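Julden 캘린더 초기 동기화에서 일정 일부가 누락됨 (Baltinia 서버)

게시판: 데스크톱 클라이언트 > 동기화/프로토콜
상태: 미해결

작성자: kettle_off
Julden 안정판에서 Baltinia 서버의 캘린더를 CalDAV로 등록하면 일정이 일부만 내려옵니다. 서버 웹 화면에서 내보내기를 하면 VEVENT가 330개인데 Julden 로컬 데이터베이스에는 200개만 들어가 있습니다. 오류 창은 없고 계정 상태는 "동기화 완료"로 표시됩니다.

재현 절차는 다음과 같습니다.
계정을 삭제하고 로컬 캐시 디렉터리를 비운다.
Julden을 다시 실행하고 같은 계정을 추가한다.
완료 표시가 뜨면 로컬 데이터베이스의 events 테이블 행 수를 센다.

계정을 몇 번 다시 만들어도 결과는 같습니다. 빠지는 일정에 규칙이 있는지도 확인했는데 날짜순은 아닙니다. 작년 일정도 빠지고 다음 달 일정도 빠집니다. 반복 일정 여부와도 무관해 보입니다.
같은 계정을 Birken에 등록하면 전부 내려옵니다. 그래서 서버 쪽 데이터가 깨진 것은 아니라고 보고 있습니다.

작성자: mori_daemon
캐시를 비웠다고 하셨는데 동기화 상태 파일도 지우셨습니까? Julden은 캐시와 상태 파일을 다른 경로에 둡니다. 계정을 삭제해도 상태 파일이 남는 버전이 있었습니다. 이전 sync-token이 남아 있으면 초기 동기화가 아니라 증분 동기화가 됩니다.

작성자: kettle_off
상태 파일도 지웠습니다. 로그에 빈 sync-token으로 REPORT를 보내는 것이 찍힙니다. 증분이 아닙니다.

작성자: 반복문탈출
Baltinia 쪽 설정 문제일 가능성이 높습니다. 기본 설정에 REPORT 응답 하나에 넣는 항목 수 상한이 100으로 잡혀 있습니다. 서버 관리 권한이 있으면 이 값을 올리고 다시 해 보세요. 저는 처음 설치할 때 올려 두었고 그 뒤로 누락을 본 적이 없습니다.

작성자: kettle_off
관리 권한이 없습니다. 회사에서 운영하는 서버입니다. 그리고 상한이 100이라면 100개만 들어와야 하는데 200개가 들어옵니다. 이 차이가 설명되지 않습니다.

작성자: p_halyard
로그를 상세 수준으로 올려서 HTTP 본문까지 보셔야 합니다. 설정의 고급 탭에 있는 로그 수준은 Julden 자체 로그에만 적용되고, CalDAV 통신은 Amin이 따로 기록합니다. Amin 쪽은 환경 변수로 켜야 합니다. 이름은 AMIN_TRACE이고 값에 wire를 주면 요청과 응답 본문이 표준 오류로 나옵니다. Authorization 헤더도 그대로 나오니 올리기 전에 지우세요.
확인할 것은 응답 본문 안에 컬렉션 자신의 href를 가진 response 요소가 있는지, 그 안의 status가 Insufficient Storage인지입니다. 있으면 서버가 결과를 잘랐다는 뜻입니다.

작성자: kettle_off
있습니다. 순서대로 요약하면 다음과 같습니다.

첫 번째 REPORT: sync-token 비어 있음. 응답에 항목 100개, 컬렉션 href에 Insufficient Storage, 새 토큰 있음.
두 번째 REPORT: 직전 토큰 사용. 응답에 항목 100개, 컬렉션 href에 역시 Insufficient Storage, 새 토큰 있음.
세 번째 REPORT: 없음.

두 번째 응답을 받은 뒤 Amin이 "sync finished"를 찍고 연결을 닫습니다. 두 번째 응답도 잘린 응답인데 이어서 요청하지 않습니다.

작성자: p_halyard
그러면 200개라는 숫자는 설명이 됩니다. Amin 소스에서 동기화 루프를 찾아보니 이어받기 횟수에 상한이 있습니다. 변수 이름은 max_rounds이고 기본값이 2입니다. 무한 루프 방지용으로 넣은 것 같습니다. 토큰이 바뀌지 않은 채 잘린 응답을 계속 주는 서버가 있으면 루프가 끝나지 않으니까요.
문제는 상한에 걸렸을 때 반환하는 결과 코드입니다. 정상 완료와 상한 도달이 같은 값으로 반환됩니다. 호출하는 쪽에서는 구분할 방법이 없습니다.

작성자: 반복문탈출
결국 서버가 자르지 않으면 발생하지 않는 문제입니다. 클라이언트가 limit 요소를 보내지도 않았는데 서버가 임의로 자르는 것은 친절한 동작이 아닙니다. VEVENT 330개는 큰 캘린더도 아닙니다. 상한 100은 지나치게 작고, Baltinia 기본값을 올리는 것이 먼저라고 생각합니다.

작성자: p_halyard
동의하지 않습니다. WebDAV 동기화 RFC는 클라이언트가 limit을 보내지 않은 경우에도 서버가 결과를 자를 수 있다고 정하고 있습니다. 자를 때 어떻게 표시하는지도 정해져 있고 Baltinia는 그대로 하고 있습니다. 기본값이 작다는 의견과 서버가 잘못했다는 주장은 다른 이야기입니다.
상한을 올려도 그 상한보다 큰 캘린더에서는 같은 일이 생깁니다.

작성자: 반복문탈출
규격을 어겼다고 한 적은 없습니다. 사용자 입장에서 당장 적용 가능한 조치를 말한 것입니다. Amin이 수정되고 Julden이 그 버전을 가져갈 때까지 기다리는 것보다 설정 한 줄이 빠릅니다. 왕복 횟수가 줄어드는 효과도 있습니다.

작성자: tabwidth
질문이 하나 있습니다. 상한에 걸려 중단되더라도 마지막으로 받은 토큰이 저장되어 있으면 다음 주기에 거기서부터 이어받아야 정상 아닙니까? 초기 동기화에서 못 받은 항목은 다음 주기에 들어와야 하고, 그러면 시간이 지나면 저절로 맞춰집니다. 원글에는 계속 200개라고 되어 있는데 다음 주기까지 기다려 보셨는지 궁금합니다.

작성자: kettle_off
하루 종일 켜 두었고 수동 새로 고침도 여러 번 눌렀습니다. 그대로 200개입니다. 로그를 보니 두 번째 주기부터는 REPORT 자체가 나가지 않습니다. PROPFIND만 나가고 끝납니다.
참고로 토큰은 상태 파일에 제대로 저장되어 있습니다. 두 번째 응답에서 받은 값과 일치합니다.

작성자: p_halyard
PROPFIND에서 어떤 속성을 요청합니까?

작성자: kettle_off
getctag와 displayname, 그리고 calendar-color입니다.

작성자: p_halyard
그 부분은 Amin이 아니라 Julden 코드입니다. 오늘 저녁에 소스를 내려받아서 따라가 봤고, 정리하면 이렇습니다.

Julden은 주기마다 먼저 컬렉션의 CTag를 조회합니다. 저장된 값과 같으면 변경 없음으로 판단하고 Amin을 호출하지 않습니다. 요청을 아끼려는 최적화이고 이 자체는 흔한 방식입니다. 그런데 CTag를 저장하는 시점이 Amin 호출이 정상 반환한 직후입니다. 앞에서 적은 대로 Amin은 상한에 걸려도 정상으로 반환하므로, Julden은 다 받았다고 믿고 서버의 현재 CTag를 저장합니다. 다음 주기에는 CTag가 같으니 아무것도 하지 않습니다. 이어받기에 쓸 토큰은 상태 파일에 있지만 사용되지 않습니다.
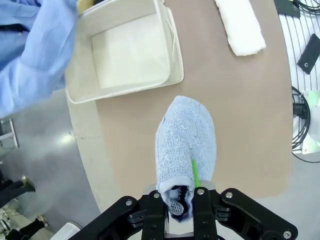
이 분석이 맞다면 서버에서 일정 하나를 수정했을 때 CTag가 바뀌고, Julden이 저장된 토큰으로 REPORT를 다시 시작해서 남은 항목이 한꺼번에 들어와야 합니다. 수정한 일정과 무관한 일정까지 같이 나타나면 확정입니다. kettle_off 님, 웹 화면에서 아무 일정이나 제목을 바꾸고 새로 고침을 한 번만 눌러 보시겠습니까? 새로 고침 전후의 행 수와 로그의 REPORT 횟수를 적어 주시면 됩니다.

작성자: kettle_off
확인했습니다. 제목 끝에 마침표를 하나 붙이고 새로 고침을 눌렀습니다. REPORT가 두 번 나갔고 행 수가 200에서 330이 되었습니다. 두 번째 응답에는 Insufficient Storage가 없습니다.
우회책으로 쓸 수는 있겠지만 캘린더가 더 크면 여러 번 반복해야 하겠네요.

작성자: mori_daemon
예전에 "며칠 지나니 일정이 저절로 돌아왔다"는 글이 몇 개 있었는데 같은 원인으로 보입니다. 공유 캘린더는 다른 사람이 수정하니 CTag가 자주 바뀌고, 그래서 증상이 금방 사라집니다. 혼자 쓰는 캘린더에서만 오래 남는 이유도 맞아떨어집니다. 그때는 전부 서버 색인 문제로 처리하고 닫았습니다. 제가 닫은 것도 있습니다. 링크를 찾아서 다시 열겠습니다.

작성자: tabwidth
그러면 고칠 곳이 두 군데입니다.
Amin: 상한 도달을 별도 결과 코드로 반환.
Julden: 완료가 확인된 경우에만 CTag 저장.
둘 중 하나만 고치는 것은 의미가 없습니다. Amin이 구분해 주지 않으면 Julden은 판단할 근거가 없고, Julden이 결과 코드를 보지 않으면 Amin이 구분해 줘도 같습니다.

작성자: p_halyard
Julden만 고쳐도 됩니다. CTag 비교를 빼고 항상 저장된 토큰으로 REPORT를 보내면 됩니다. sync-collection을 지원하는 서버에서는 CTag가 필요 없습니다. 변경이 없으면 빈 Multi-Status가 돌아올 뿐이고 PROPFIND 한 번과 비용 차이가 거의 없습니다. Birken이 그렇게 동작합니다. 지원하지 않는 서버에만 CTag 경로를 남기면 코드도 단순해집니다.

작성자: tabwidth
그 방식은 주기마다 max_rounds만큼만 진행됩니다. 결국 다 받기는 하지만 초기 동기화 직후에 "완료"라고 표시하면서 데이터가 모자란 상태는 그대로입니다. 동기화 주기를 길게 잡은 사용자는 그 상태로 오래 갑니다. 알림이 걸린 일정이 늦게 들어오면 알림 자체를 놓칩니다.
그리고 비용 차이가 없다는 말은 서버 구현에 따라 다릅니다. 토큰이 만료된 서버에서는 REPORT가 valid-sync-token 오류로 돌아오고 전체를 다시 받아야 합니다. CTag를 먼저 보면 그 경우를 상당히 줄일 수 있습니다.

작성자: p_halyard
토큰 만료는 CTag를 먼저 보더라도 다음 변경 때 똑같이 발생합니다. 시점이 미뤄질 뿐입니다. 오히려 변경이 없을 때도 REPORT를 보내면 서버가 새 토큰을 내주는 경우가 있어서 만료를 피하기 쉽습니다. Baltinia가 그런지는 확인하지 않았습니다.
표시 문제는 인정합니다. 완료 표시는 결과 코드가 있어야 맞게 할 수 있습니다.

작성자: 0x_sujebi
Amin을 가져다 쓰는 입장에서 적습니다. 결과 코드를 추가하면 기존 호출부가 새 값을 오류로 처리할 수 있습니다. 저희 쪽 코드는 정상 값이 아니면 전부 롤백합니다. 그러면 지금은 일부라도 들어오던 것이 하나도 안 들어오게 됩니다. 값을 추가하지 말고 결과 구조체에 truncated 필드를 두는 편이 호환성 면에서 낫습니다. 기존 코드는 필드를 무시하면 되고 새 코드는 확인하면 됩니다.

작성자: tabwidth
기존 코드가 무시할 수 있다는 것이 바로 지금 문제의 원인입니다. 잘린 결과를 정상으로 취급하는 호출부는 전부 버그를 안고 있는 셈이고, 드러나는 쪽이 낫습니다.

작성자: 0x_sujebi
라이브러리 부 버전을 올리는 업데이트에서 동작이 그렇게 바뀌면 안 됩니다. 주 버전에서 바꾸는 것이라면 반대하지 않습니다.

작성자: 반복문탈출
max_rounds를 없애고 "토큰이 이전과 같으면 중단"으로 바꾸면 둘 다 필요 없지 않습니까? 무한 루프는 토큰이 진전되지 않을 때만 생깁니다. 토큰이 계속 바뀌면 언젠가는 끝납니다.

작성자: p_halyard
대부분의 경우에는 맞습니다. 예외는 토큰에 시각이나 난수를 섞는 서버입니다. 진전이 없어도 매번 다른 값을 줍니다. 토큰은 불투명한 문자열이라서 같은지 비교하는 것 외에 다른 해석을 하면 안 되고, 값이 다르다는 것만으로 진전이 있다고 볼 수는 없습니다. 토큰 비교에 더해서, 응답에 담긴 href가 이번 동기화에서 이미 본 것뿐이면 중단하는 조건이 필요합니다.
그래도 이 스레드에서 나온 안 중에서는 제일 작은 수정입니다. 초기 동기화 한 번에 전부 받게 되고, 호출부 변경도 없습니다.

작성자: 0x_sujebi
그 안에는 찬성합니다. 다만 이미 본 href를 판정하려면 집합을 메모리에 들고 있어야 합니다. 큰 주소록을 CardDAV로 받을 때 같은 루프를 타므로 그쪽 메모리 사용량도 봐야 합니다. 해시만 저장하면 문제가 될 정도는 아닐 것으로 예상합니다. 측정은 해 보겠습니다.

작성자: tabwidth
저는 여전히 truncated 상태를 호출부에 알려야 한다고 봅니다. 중간에 네트워크가 끊기면 어차피 일부만 받은 상태가 생깁니다. 그때 Julden이 CTag를 저장하는지 확인한 분 계십니까?

작성자: p_halyard
네트워크 오류는 예외로 올라가고 그 경로에서는 저장하지 않습니다. 확인했습니다. 사용자가 취소 버튼을 누른 경우는 다릅니다. 취소는 정상 반환으로 처리되어 있고 CTag가 저장됩니다. 같은 증상이 생길 수 있습니다. 별도 항목으로 등록하겠습니다.

작성자: kettle_off
취소로도 재현됩니다. 첫 번째 응답이 온 뒤 두 번째 요청 전에 취소했더니 100개에서 멈추고, 이후 새로 고침을 눌러도 늘지 않습니다. 네트워크 지연을 인위적으로 넣어야 누를 시간이 생깁니다. 저는 프록시에서 응답을 지연시켰습니다.

작성자: mori_daemon
예전 글들을 찾아서 이 스레드로 연결했습니다. Julden 추적기에는 두 건으로 나눠 등록했습니다. 하나는 상한 도달 후 CTag 저장, 다른 하나는 취소 후 CTag 저장입니다. Amin 쪽은 0x_sujebi 님이 패치를 올리신다고 해서 비워 두었습니다.
수정판이 나올 때까지의 우회책은 다음과 같습니다.
서버 관리 권한이 있으면 Baltinia의 REPORT 항목 수 상한을 올린 뒤 계정을 다시 등록.
권한이 없으면 Julden을 종료하고 상태 파일에서 ctag 줄만 삭제한 다음 다시 실행. sync-token 줄은 남겨야 합니다. 행 수가 더 늘지 않을 때까지 반복.

작성자: kettle_off
상태 파일을 고치는 방법으로 새 프로필에서 확인했습니다. 한 번 만에 330개가 됩니다. 일정 제목을 건드리지 않아도 되니 이쪽을 쓰겠습니다.

작성자: lowercase_l
지나가다 질문드립니다. 작업(VTODO) 목록도 같은 코드를 탑니까? 완료한 작업이 많은 목록에서 비슷한 누락이 있는데 로그는 아직 보지 않았습니다.

작성자: p_halyard
같은 루프입니다. 다만 Julden은 완료된 작업을 기본으로 숨기므로 행 수를 화면에서 세지 말고 데이터베이스에서 세세요. AMIN_TRACE 로그에서 마지막 REPORT 응답에 Insufficient Storage가 있는지만 봐도 됩니다.

작성자: 0x_sujebi
Amin 패치 초안을 올렸습니다. max_rounds는 호환을 위해 남기되 기본값을 무제한으로 바꾸고, 토큰 비교와 href 집합 검사를 넣었습니다. 호출부에서 값을 지정한 경우에는 기존대로 동작합니다. truncated 필드는 이번 패치에 넣지 않았습니다.

작성자: tabwidth
값을 지정한 호출부에서는 지금과 똑같이 조용히 잘립니다. 필드는 같이 들어가야 합니다. 검토 의견으로 남겼습니다.

작성자: 0x_sujebi
필드 추가는 ABI가 바뀝니다. 목요일에 패치 쪽에서 이어서 이야기하겠습니다.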